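Posted October 20, 2021 | Filed under: Coffee, Cups and Mugs
13 comments

I finally finished off the sleeve of brown paper cups I bought from Rondix, so I can say what I think of them. There were 40 in the sleeve. I paid extra for the tall size and I would do that again.

The reason I wanted tall ones is that I pour a lot of milk. In a short cup the milk goes right to the top and then you can't walk anywhere with it. The tall ones leave room. They also stand up fine on a bare table, even next to each other, and you can see into them from where you're standing, so you know who has finished and who hasn't.

The mint green cup is a different thing. Asnakech Asfaw gave me one in December, and I have used that color ever since for my own drink. With everybody else on brown, I don't pick up the wrong one anymore.

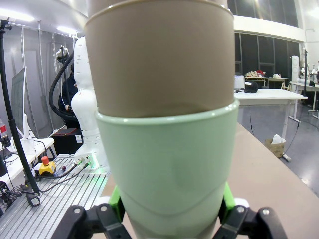 Brown and green, the two kinds I keep going on about. 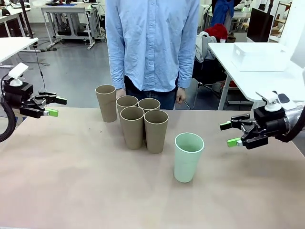 Stacking is where I have a small complaint. A brown cup will go inside a green one, but it sits high and the stack gets tall fast, so it doesn't save much shelf space. Brown in brown is better. I keep mine upside down in a shoebox with the lid off. Jabari Mwakalinga keeps his in the bag they came in and folds the end over, and that works too.

I tried the Serano cups before these. The rims went soft on me halfway through a drink, and I ended up doubling them, so I was using two every time. I haven't had to double the Rondix ones, though I do let the coffee stand a minute first.

Next I want to find lids. The ones at the store on the corner are a hair too wide and pop off if you squeeze. If you know of a lid that fits a tall paper cup, leave the size in the comments and I'll order a pack.

Shared 49 times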